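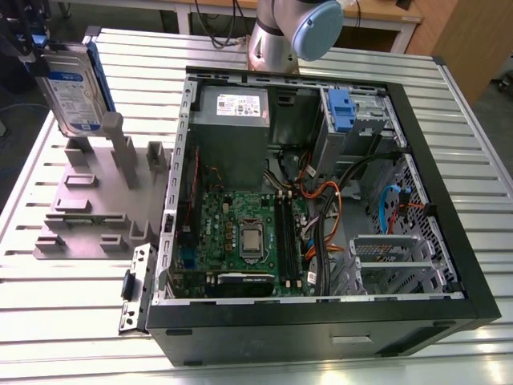

데스크톱 본체를 분해할 때 저장장치는 언제 빼는가?
전원 차단과 잔류 전하 방전이 끝난 직후, 다른 부품보다 먼저 뺀다. 저장장치는 자산번호와 대조한 뒤 별도 봉인함에 넣어 데이터 삭제 공정으로 보낸다.

Zeder 재정비 센터 방문 보고
2023년 7월

방문지는 Ditum에 있는 Zeder의 사무용 PC 재정비 센터다. 안내는 공정 책임자 Sigrun Blomqvist가 맡았다. 견학 범위는 입고, 분해, 검사의 세 구역이며 도장실은 제외되었다.

입고 구역의 월 처리량은 1355대다. 3월에 Tristusport 창고를 통합하면서 500대 이상 늘었다고 한다. 입고품은 제조사와 섀시 형식별로 분류하고, 외관 등급은 분해 전에 매긴다.

분해 구역에서는 본체를 눕히고 측면 패널을 연 상태로 작업한다. 작업대는 홈이 있는 알루미늄제다. 견학 당시 대상은 Dell 메인보드가 들어간 타워형이었다. 표준 순서는 저장장치, 확장 카드, 메모리, CPU 쿨러, 전원 공급 장치 순이다. 프로세서는 소켓에 둔 채 검사로 넘길 수 있으나, 이 경우 고정 브래킷의 체결 상태를 기록해야 한다.

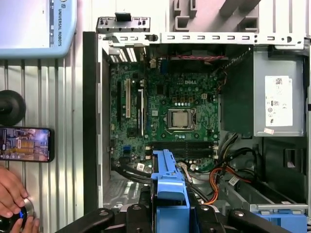
검사 구역의 절차서는 모두 51개 항목이다. 전원 공급 장치는 라벨의 정격을 먼저 옮겨 적고 부하 시험으로 넘긴다. 메모리 슬롯은 래치 파손과 접점 오염을 확인한다. 소켓 핀은 확대경으로 검사하며, 휜 핀이 2개를 넘으면 보드를 부품용으로 돌린다. 써멀 컴파운드 제거에는 이소프로필 알코올을 쓴다.

기록은 Rusu라는 사내 시스템에 입력한다. 보드 일련번호와 섀시 번호가 따로 관리되어 교체 이력 추적은 가능하다. 다만 케이블류는 등록 대상이 아니어서 SATA 케이블의 재사용 횟수는 확인할 수 없었다.

추가 요청 자료: 부하 시험 조건표, 등급 판정 기준서 최신판.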